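About Hindlow

Hindlow looks after two-arm bench cells for labs and small packing shops. We started in January with one bench and now have 3 cells under contract, all serviced from our shop in Warik.

Most of our work is routine. Each cell gets a full service every 300 running hours. We check the bolts on the base plates, look over the cables along each arm for wear, and clean the gripper fingers. After that we teach the pick points again and run the cell for 12 cycles before signing it off. Grippers are replaced at 4000 hours, whatever their condition.

Bottle handling takes the most setup time. Caps differ in width, so each size gets its own grip setting, and the cable at the wrist needs enough slack for the arm to reach down over the container.
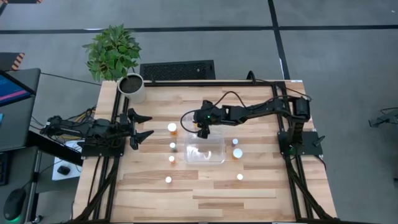

Bottle cell with two black arms and a clear plastic container.

Service requests go through the Ludska desk. Please have the cell number and the last service sheet ready.

Page updated June 2024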